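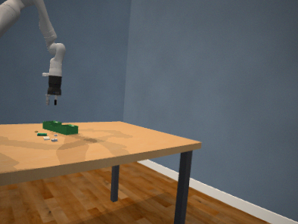 仿真房间里的桌面：夹爪张开，停在桌子上方，绿色的长积木组件和几个小零件放在桌上。

Susari 积木操作示例集：画面选登

本页介绍 Susari 项目在九月整理的一部分仿真画面。Susari 是 Skudero 的一个小项目，目的是为模仿学习的模型收集操作示例。我们把每一次完整的操作叫做“一条示例”，里面有画面，也有同一时刻的关节角度和夹爪开合值。中文不是我的母语，如果有的句子不太自然，请读者原谅，也欢迎来信指正。

到本页写成的时候，我们一共录了 2410 条示例，其中 1311 条已经通过检查，可以用于训练。其余的还在等待检查，或者因为动作中途停顿太久，需要重新录制。第一阶段的目标是 3000 条。

示例的录制方法比较简单。操作员坐在 Mendthorpe 的办公室里，用一个手持控制器移动仿真中的机械臂。控制器的位置每隔很短的时间被读取一次，然后换算成机械臂的目标位置。开始的时候，大家都觉得手的移动和屏幕上的移动不一致，特别是在判断高度的时候。后来我们把控制器的比例调小，夹爪接近桌面时速度也随之降低，这个问题就少了很多。新的操作员一般先练习一个上午，练习时的数据不进入示例集。

房间的设置我们有意做得很朴素：灰蓝色的墙，白色的踢脚线，木地板，一张浅色的木桌。桌面上的阴影是柔和的，不太清楚，这对模型来说有一点难度。我们讨论过要不要把阴影关掉，最后决定保留，因为将来的模型也要面对真实的灯光。

关于小零件，也需要说明一下。桌上有 5 个小零件，颜色各不相同，有绿色的、白色的，也有浅灰蓝色的。最左边的一个偏棕色，和木头的颜色很接近，在分辨率低的画面里几乎看不出来。有一位同事建议把它换成红色，但是我们认为，模型应该学会处理这种不容易看见的物体，所以没有换。

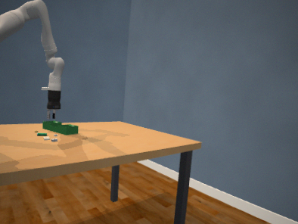
夹爪位于绿色长积木左端的正上方，指尖与积木之间只有很窄的距离。

检查示例的时候，我们最注意的就是接近物体的这一段。如果夹爪下降时偏了一点，手指就可能先碰到积木的边缘，把它推开。有时操作员会马上修正，最后也能完成任务，这样的示例我们并不删除，只是加上“有修正”的标记。训练时可以选择使用或者不使用它们。从目前的经验看，保留一部分带修正的示例，模型在位置偏离以后更容易回到正确的路线上。

每条示例还配有一句文字指令，例如“把绿色的长积木拿起来”或者“把白色的小块移到右边”。指令由检查的人来写，录制的人不写。这样做花的时间多一些，但是文字和动作更符合。指令的写法目前还不完全统一，“块”“积木”“零件”三个词常常混用，我们打算在下一个版本里整理。

检查用的回放工具叫 Vincze，可以逐帧向前或向后查看，也可以同时显示夹爪的开合曲线。工具现在只有英文界面，中文界面正在翻译。

本页的画面都直接取自仿真渲染，没有修改颜色。如果需要在课程或者报告中使用，请注明 Susari 项目和 Skudero 的名称。示例集的下载说明、文件格式和已知问题，请看项目主页的“数据”一栏。

上一页：控制器的校准
下一页：指令文本的写法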